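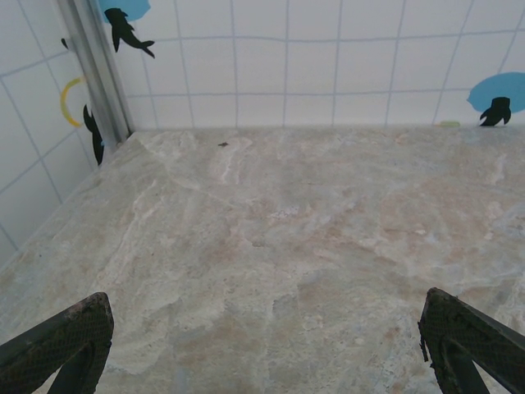 图3 仿大理石类纹理的台面，底色浅米、奶油与浅灰混杂，带淡粉褐斑块和发白的纹脉。

2023年12月30日
Lewis Kerr，Esther Athumani

4.2 花色与清洁频率

先说花色。Sulberg的出租公寓里，台面大致分两类，纯色一类，石纹一类（图3一类的浅色杂纹）。材质这里不分，天然石、人造石、贴面都算石纹，理由见第2节。材质对擦拭难度肯定有影响，但住户多半说不清自家台面是什么做的，问卷里这一栏空白太多，只好弃用。

访谈对象12户，全部租住满一年，3月入户，每户一次。另发放日记本，连记5周，每次擦台面打一个勾，旁边写一句为什么擦。勾打得很随意，有人一天一勾，有人周末一次补齐，补记的那几页我们再附录里标了星号。理由那一栏反而好用。

纯色台面的住户，理由多写“看见了”。看见茶渍，看见面包屑，看见一圈杯印。石纹台面的住户写法不同：“做完饭了”“有客人”“手摸着黏”。最后一种值得留意。Mrema街一位受访者的原话：

“看是看不出来的，胳膊一放上去就知道了。”

也就是说，杂色花纹把脏的信号从眼睛挪到了手上。擦的时间跟着往后推，通常推到饭后或者下一次备餐之前。早餐那一顿最容易漏，人急着出门，台面看着又没什么。

需要小心的地方有两处。其一，石纹台面的住户里合租的偏多，合租本身就会改变谁来擦、什么时候擦，两个因素缠在一起，样本这么小拆不开。其二，花色深浅。浅色杂纹和深色杂纹遮的东西不一样，浅的遮面粉、盐、碎屑，酱油照样显眼；深的正相反，水渍干了之后一层白印。本节的石纹多数为浅色，结论暂时只敢用在浅色上。

房东那边的说法也记一笔。Grimen物业给的翻新预算是每套厨房3000，台面占大头，选浅色石纹的理由只有一个，退租验房时划痕不显，省得扯皮。住户怎么打扫，没人问过。Makent的样册里同样把“耐看”放在第一条，耐看指什么，没写。我们去信问过，回信只寄来一本新样册。

这里就有个错位。验房时看不出的划痕，平时也看不出；平时看不出的油膜，验房时却会被摸出来。有3户提到退租时为台面清洁费起过争执，都是浅色石纹。其中一户事后还留着单据，上面写“台面油污”，住户坚持说天天擦。日记本上看，确实天天有勾，但擦的位置集中在水槽边和灶台边，中间那一大块很少动。问她为什么，答：中间看着干净。

擦拭位置原先不在编码表里，是看完日记后补的，所以前几户只有零散的描述，没有图。补访时请住户自己在平面草图上涂，涂得很粗，只分水槽侧、灶侧、中段、靠墙四块。纯色台面的住户涂得散，哪里有渍涂哪里。石纹台面的住户涂得的整齐，沿着台沿一条，像是照习惯走了一遍。靠墙那块两类都少涂，摆了油瓶罐子，懒得挪。

工具的差别没找到规律。抹布、海绵、厨房纸都有，喷剂牌子五花八门，不列了。倒是有住户提到灯：晚上开吊柜下面的灯，光贴着台面扫过去，油膜一下子就出来了，白天顶灯下完全没有。照明条件本轮没有记录，属于疏漏，下一轮入户要加上灯位和开灯习惯两项。

编码分歧由两位作者当面对过，主要卡在“顺手”一词，有人拿它指饭后，有人指路过。最后单列一类，见表2。合租户的分担情况放到4.3节讲。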